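Unit 6: Talking With Patients Before a First Infusion
Course handout, Oncology Support Staff Certificate
Instructor: Oksana Mykhailiuk

Read this before the September lab session. The reading packet starts at page 228 and the case notes for Mr. Illow and Mrs. Mazza are at the back.

A first infusion visit is long, and most of it is waiting. Blood is drawn, the lab runs the counts, the provider signs off, and only then does the pharmacy mix the drug. Patients who don't know this order often think they have been forgotten. Go over the steps at check-in and again after the blood draw.

Keep your explanation short. Use "infusion" or "treatment" and stay with the word the patient picks. Leave questions about dose and outlook to the nurse or the oncologist, and write them down so they get asked.

Side effects come up at nearly every first visit. Tiredness, nausea and mouth sores are common with many drugs, but the list depends on the regimen. Hand over the printed sheet for that regimen and no other. Mrs. Mazza, age 69, was given two different sheets and followed the wrong one for a week.
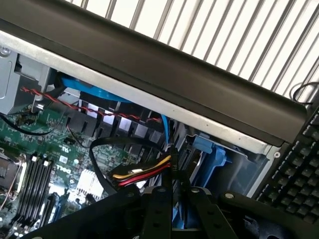 When should a patient call the clinic about a fever?
Right away, at any hour, if the temperature is 100.4 F or higher. A fever during chemotherapy can be the first sign of a serious infection. Patients should not take anything for the fever until they have talked to the on-call nurse.

Write the on-call extension, 2281, on the front of the folder — the inside pocket gets missed. Ask whether there is a working thermometer at home. If there isn't, the Gorby Fund desk on the first floor gives them out.

Family members may sit in during teaching if the patient agrees. Ask the patient privately first. In the Illow case, note who answered the questions and who was asked.

For next time: finish the Illow case notes and write up a check-in conversation, 600 words at most. Bring two printed copies, one to hand in and one to mark up with your partner.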